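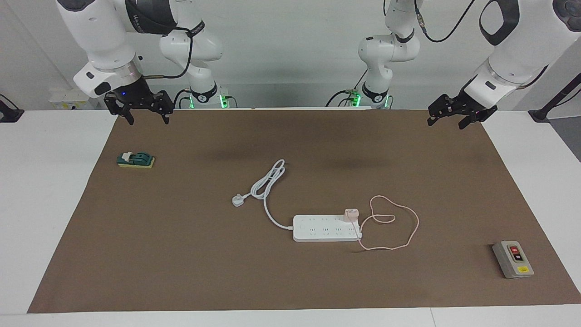 # Mollbridge Supper Recipes

A plain-text collection of home recipes, mostly weeknight suppers, gathered from cooks in and near Mollbridge and typed up in one consistent layout. There are 2877 recipes in the current release. Each one is a separate Markdown file.

Maintained by Aaliyah Leclerc and Wayne Thibodeau.

## What's in the folders

- `recipes/` – the recipes, one per file
- `index.csv` – title, main ingredient, servings, total time, contributor code
- `units.md` – how we converted cups, gills and "a good handful"
- `scans/` – handwritten cards, only where the contributor agreed
- `CHANGES.md`

File names are the recipe title in lower case with hyphens. Where two people sent in the same dish under the same name, the second file ends in `-b`. We kept both. The two leek and potato soups are quite different once you get past the leeks.

## Layout of a recipe file

```
title: Baked haddock with mustard crumbs
serves: 2
minutes_total: 35
oven_c: 200
contributor: MC-04
tested: yes
```

Ingredients follow in the order they are used, then numbered steps. Weights are in grams and liquids in millilitres. Spoon measures are level unless the recipe says heaped.

`minutes_total` includes chopping but leaves out soaking, marinating and proving, which go in `minutes_waiting`. Stews and braises often have 90 in the first field and an overnight figure in the second.

Oven temperatures are for a conventional oven. For a fan oven take off 20 degrees.

## Sources

Most of the recipes came from paper cards and exercise books. Maëlle Campbell typed the largest batch, including all the pickles. Welington Coutinho sent in the rice and bean dishes and checked the Portuguese titles, which are kept in `title_original`.

The Hokville set was added in August. It is mainly puddings and uses imperial weights in the original, so expect some odd numbers such as 113 g of butter. We haven't rounded these.

## Testing

`tested: yes` means someone other than the contributor has cooked it from the file as written and eaten the result. Nearly 90 per cent of the soups are tested. Roasts and large cakes are well behind.

`tested: no` means only that the file has been proofread.

## Known problems

- 23 files have no `serves` value. The cards didn't give one.
- "Cream" in the older recipes may mean single or double. Where we couldn't find out, it just says cream.
- Allergen tags were added by a word search. They miss things like Worcestershire sauce (fish) and some stock cubes (celery, wheat). Don't rely on them.
- Jam recipes give setting times that vary a lot with the pan. Use a cold saucer.
- The marmalade in `seville-marmalade-b.md` has far too much water. A corrected version is waiting on a reply from the contributor.

## Corrections

Send the file name, the line you think is wrong and what it should say. If you changed a recipe to suit yourself, put that in a new file and leave the original alone.

## Use

Free to copy, print and cook from. If you reprint more than a few recipes, please credit the collection by name and keep the contributor codes. The scans may not be reused without asking first.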